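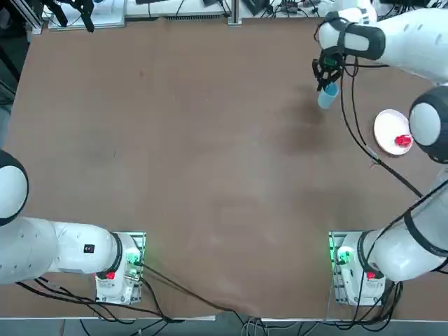
How to clean a covered tabletop with scuffs and dark marks

12 Apr 2020

A brown matt covering is practical for a work table, but after some months it shows every rub and every drink. In our workshop in Cukthorpe I clean ours in the way I write here. It takes 14 minutes, plus the drying.

What you need

A soft brush
Two cotton cloths
A bowl of lukewarm water
Mild soap (I use Petek, any soap without bleach is good)
A plastic cup for rinsing

Step 1. Take away what you can lift. Cables that must stay, wipe them with a dry cloth only, and keep the water far from them.

Step 2. Brush the dust towards you, along the long side. Do not press.

Step 3. Put one small spoon of soap in the bowl. Make the cloth wet and wring it very well. Try it first in a corner.

Step 4. Wipe the whole top in straight lines. If you wipe only the mark, you will get a clean spot with a border, and this looks worse than before.

Step 5. For a dark stain with soft edges, lay the damp cloth on it for 11 minutes. Then rub lightly from the outside to the middle. Repeat one time, not more.

Step 6. Rinse with clean water from the cup, poured on the second cloth and never directly on the table. Dry immediately.

Light scuffs become weaker but some will stay. An old stain can also stay. Last July I tried a stronger cleaner from Skomcombe on a spare piece and it left a shiny patch, so I do not recommend it for matt surfaces.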